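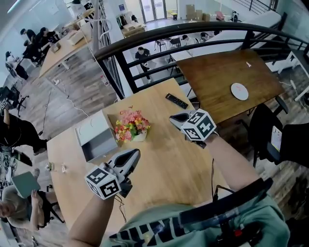 Print this section | E-mail this section

4. Speech carried between mezzanine and ground floor

4.1 Buildings and measuring positions

Measurements were made in two converted warehouses, referred to by their site names Tosel and Guvar. Both have a single mezzanine open to the ground floor along one side. Tosel has a bare concrete soffit and a hard floor throughout. Guvar was fitted with absorbent ceiling panels when it was converted, and the floor beneath the mezzanine is carpeted.

The talker position was on the mezzanine in each case and the listener positions were on the floor below. Tables close to the opening were of most interest, as a talker seated there has a direct or nearly direct path to the lower level. Figure 4 shows a mezzanine table of this kind, with an open drop to the floor beyond the railing. Railings of this type were treated as acoustically transparent in the calculations, following Chu's earlier work on stair landings.

Figure 4. Light wooden table and black metal railing on a mezzanine level, with the floor below.

4.2 Procedure

A small loudspeaker was placed at seated head height and driven with a speech-shaped signal. Levels were logged at 13 listener positions per building, with the ventilation running at its normal daytime setting. Each position was measured twice, and the pair was repeated where the two readings disagreed by more than a decibel. This happened mainly at Tosel, near the loading door, where traffic noise was difficult to exclude.

Occupants were then asked to keep a short diary of interruptions over the working weeks of October. The diary form was the one developed for the Trelari study, with the question on telephone calls split into two parts. In all, 424 entries were returned, of which 131 named speech from the other level as the cause. Entries that gave no cause were kept in the total.

4.3 Results

At Tosel the level fell slowly with distance from the opening, and speech remained intelligible at the rear wall. At Guvar the fall was steeper, particularly under the mezzanine itself, where the carpet and the ceiling panels act together. The difference between the buildings was greatest in the bands above 200 Hz. Below that the two curves could not be separated with confidence.

The diaries agree with the measurements in part. Most entries naming speech came from Tosel, as expected, but the desks most often affected were not those with the highest levels. They were at middle distance, where the background was quiet enough for single words to stand out – a pattern also reported by Kershaw for library reading rooms. Desks directly under the opening were louder but drew fewer complaints.

Moving the talker back from the railing by one table width reduced the level at the nearest listener positions in both buildings. It made little difference further away, where reflected sound dominates. A solid panel in place of the railing was modelled but not built, and the modelled benefit at Tosel was small unless the soffit was also treated.

4.4 Limits of the measurements

The loudspeaker does not turn its head, and a real talker facing away from the opening would be quieter below than our values suggest. Diary keeping was voluntary and the return rate differed between the levels. Seating plans at Guvar changed during the second week – the affected entries were assigned to the new desk positions.

Related sections
Chu, Ho-yin: Sound paths at open stair landings
Kershaw, Barry: Quiet rooms and the single word
Chiu building: ceiling treatment before and after conversion

Contact the editors | Copyright the authors | Page last changed Wed 3 June | Back to top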